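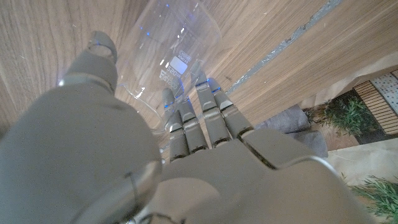
Buying a second-hand electric car, one reader wrote to us, felt like buying a house with the basement door locked. You could kick the tires and try the heated seats, and then you just had to hope about the battery.

We've borrowed that line many times since (thank you, whoever you are, the email wasn't signed!) and it still describes the problem we get out of bed for.

About Kamthorpe Battery Check

We test the batteries of used electric cars, and we tell you in everyday words what we found. We don't sell cars and we don't take a fee from anyone who does. If you're the buyer, you get the report. If you're the seller, you get the very same report, and you can hand it to anybody you like.

How we started

The business began in January, in a rented bay in Kamthorpe with a door that wouldn't close all the way, which is a fine way to learn what cold does to a lithium battery! The first car on the lift was an early hatchback with a guess-o-meter that promised 298 kilometres on a full charge. We drove it until it asked for mercy, plugged it in, wrote everything down and did it again the next morning with the heater off. The two sets of numbers were so far apart that we stayed late arguing over them with a bag of chips. We've been hooked ever since.

We still work from Kamthorpe, in a bigger bay with a proper door, and we have a second location in Tarnudmont, behind the tire shop. Tarnudmont has the better coffee. Kamthorpe has the better hill, and a long steady hill is a wonderful thing when you want to see how a pack behaves under load.

What we do

The full check costs $499 and takes most of a day. We read the pack's own records, charge the car slowly, drive our regular loop, charge it fast, and drive the loop again. Then we compare how the cells behaved at each stage. A weak group of cells can hide very nicely at half charge and show itself near the bottom, so we go near the bottom.

The short check is $200. It covers the records and one drive, and it suits newer cars still under battery warranty. Please ask us which one you need. We're happy to talk you down to the cheaper one if that's all the car calls for.

We also look at the charge port, the charging cable if there is one, and the coolant lines where we can reach them. A surprising number of "battery problems" are a worn latch on the port, and we love those days.
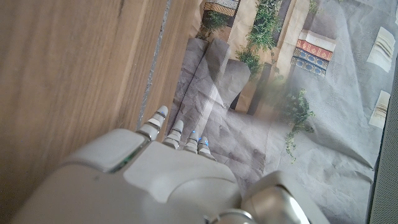
A robotic hand and a sheet of crumpled printed paper.

The Makris report

Every check ends with a Makris report, named after the street our first bay was on. It started life as a spreadsheet with far too many colours. Now the front page gives you usable capacity, expected winter and summer range, and our view on whether the car suits the driving you told us about. The rest is the detailed stuff, cell voltages and temperatures and so on, for people who like it (we like it a lot, and you can phone us to chat about it).

We won't give you a single score out of ten. People ask, and we understand why, but a car that's perfect for a short commute can be a misery for someone with a cottage three hours north.

Our Buvik evenings

Once the days get longer we park a few cars at the Buvik community hall and open the hoods. Bring questions, bring kids, bring the uncle with opinions. Someone always asks whether you can go through a car wash (yes) and someone always asks whether the battery will need replacing in two years (almost certainly not, but let's have a look at yours). Admission is free and there's usually a tray of date squares.

Working with us

We hire slowly. Most of our technicians came from ordinary garages and did their high-voltage training with us paying for it, and we'd be glad to hear from more people who'd like to do the same. Neatness with notes matters to us more than a long list of certificates.

Getting in touch

Book by phone or through the form on the Contact page. Tell us the model, the year and how you plan to use the car. Kamthorpe handles full and short checks; Tarnudmont does short checks only for now, until the fast charger there is hooked up.

Page updated 2022-05-13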